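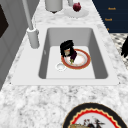
## 4. Setting up the Dirkley under-sink water filter

Read this section through before you shut off the water. You need an adjustable wrench, a bucket and a towel.

1. Close the cold water valve under the sink. Open the faucet and let the line drain.
2. Place the bucket under the valve and disconnect the cold supply hose.
3. Screw the Hellwig tee onto the valve. Hand-tighten it, then give it a quarter turn with the wrench.
4. Hang the bracket on the cabinet wall using the 2 screws supplied. Leave enough space below it to lower the filter housing.
5. Push the inlet tube into the port marked IN and the outlet tube into the port marked OUT. Tug each one gently to check that it is seated.
6. Reconnect the supply hose to the tee.

**Caution:** Do not use pipe dope or sealing paste on the plastic fittings. It can crack them.

**Note:** Order replacement cartridges under part number 1452. Older cartridges sold under the Stunomum name have a different thread and do not fit.

### 4.1 First flush

1. Open the cold water valve slowly and check every joint for drips.
2. Run the filtered water at full flow until it is free of gray carbon dust.
3. Close the faucet and check the joints again.
4. Write the date on the cartridge label. 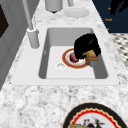
**How often should the cartridge be changed?**

Change it after 500 gallons, or sooner if the flow drops or the taste of chlorine comes back.

### 4.2 Before a long absence

Close the cold water valve and open the faucet to release the pressure. If the cabinet may freeze, take the cartridge out and empty the housing.

Section revised 31/10/2021, Milan Leemans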